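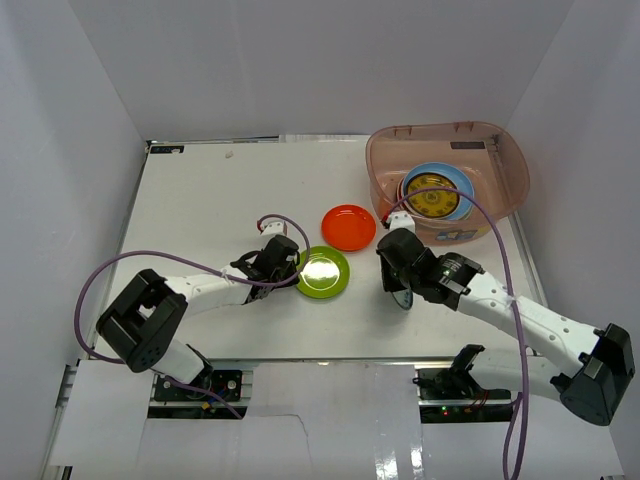 Home News Dining Accommodation Events Contact

Search this site Go

Tableware and the laying of tables: revised arrangements for the spring term

Reading time: 5 minutes

The Clenlow Residences Office has completed its review of tableware in the dining rooms and shared kitchens, and the revised arrangements take effect in February. They apply to Guerreiro House, the Lower Dining Room and the small kitchens on each landing. Residents who take all their meals in their own rooms will notice little change, although the section on returning plates applies to everyone.

The present stock was built up over a long period and from several sources. At the last full inventory the Office recorded 3558 pieces across the site, a figure which includes plates, bowls, side plates, cups and serving dishes but leaves out cutlery and glasses. Many of these pieces do not stack with one another. Some of the older dinner plates are too wide for the racks in the Guerreiro House dishwasher and have been washed by hand for as long as present staff can remember. Others are chipped at the rim and should have been withdrawn some time ago.

The Office has therefore ordered 750 plates from Grudard, in the supplier's Zedell range. They come in a single size with a raised rim, and in three colours: lime green, white and dark blue. Samples were used in the Lower Dining Room during the autumn, and comments were invited on cards left at the hatch. The green plate was the most popular by a clear margin. A number of residents wrote that it was easy to see against a pale table, and several who have difficulty with their sight asked that it be available at every meal. This request has been accepted.

Allocation of colours

Lime green plates will be used in both dining rooms at all meals. White plates will be kept for functions and for guests of the Residences, and are stored in the locked cupboard beside the servery. Dark blue plates belong to the landing kitchens. The purpose of the division is to make it plain where a plate should be returned, and the Office asks that colours are not exchanged between rooms, even where a cupboard seems to be running short. A shortage should be reported at the desk so that the stock can be made up.

Each landing kitchen will receive 13 dark blue plates. This allows one for each resident on the landing and a small number over. Kitchens with a second cupboard may keep their existing bowls and side plates, provided that these are sound. Bowls are not included in the present order and will be considered later in the year.

Laying the tables

Under the existing practice, tables in the dining rooms are laid fully before each meal, with plate, side plate, cutlery, glass and napkin at every place. The Office has found that a good many places are laid and never used, and that their contents are then washed a second time as a precaution. From February, tables will be laid with cutlery and glasses only. Plates will be stacked at the servery and taken by residents as they come to be served.

Formal dinners are the exception. On those occasions the plate will be set at the centre of the place, with its rim a thumb's width from the edge of the table, the fork to the left and the knife to the right with its blade facing inwards. Those who help to lay the tables are asked to wipe each surface first and to let it dry before anything is put down. Tablecloths will be used at formal dinners only. At other times the white tabletops are to be left bare, as they are easily cleaned and the cloths have proved costly to launder.

Plates should be carried in stacks of a moderate height and lifted from beneath. The rim of the Zedell plate is well suited to being held, but a stack gripped by the rim of the uppermost plate will slip. Serving dishes should be placed towards the middle of the table, within reach of both sides, and never on the corner nearest the door - the position from which most of last year's breakages occurred.

Clearing and returning

Residents are asked to clear their own places at breakfast and at the midday meal. Food scraps go into the lidded bin and cutlery into the tray of water beside it, and plates are then stacked by colour on the trolley. Scraping one plate with another is discouraged, as it marks the glaze. At the evening meal, clearing will continue to be carried out by dining staff, and residents may leave their plates where they are.

Plates taken to a bedroom or study should be returned within the day. The Office recognises that meals are sometimes taken late, and has no wish to prevent this. It would nevertheless point out that 60 pieces were recovered from one corridor alone at the end of the summer, many of them from window ledges, and that the cost of replacing missing tableware is met from the general dining charge. A crate will be placed at the foot of each staircase for returns. It will be emptied each morning before breakfast.

Breakages should be mentioned at the desk. No charge is made for an accidental breakage and no form is required. Broken pieces should be wrapped in newspaper before being put in the bin.

Care of the new plates

The new plates may be washed by machine or by hand in warm water with ordinary washing-up liquid. Wire wool and scouring powder should not be used. The plates may be placed in a microwave oven, but they are not intended for use under a grill or in a conventional oven, and the ovenproof dishes in each landing kitchen remain available for that purpose. Plates should be dry before they are stacked in a cupboard.

Withdrawal of the old stock

Chipped and cracked pieces will be withdrawn before the new plates are put out. Sound pieces which no longer match will be offered first to residents who are moving into self-catering accommodation, and then to the Clenlow furniture store. They will be set out on the long tables in the Lower Dining Room from 2 pm on the afternoon of the changeover, and may be taken away without charge. Boxes and paper will be provided, though residents with their own bags are encouraged to bring them.

Personal crockery is not affected. Residents who keep their own plates in a shared kitchen should remove them from the cupboards before the changeover and mark them clearly underneath - a strip of masking tape is sufficient. Unmarked items will be kept at the desk until the end of term.

Questions about the arrangements may be left at the desk or put in the comments box outside the Lower Dining Room. The date of the changeover will be posted on each landing once delivery has been confirmed by Grudard.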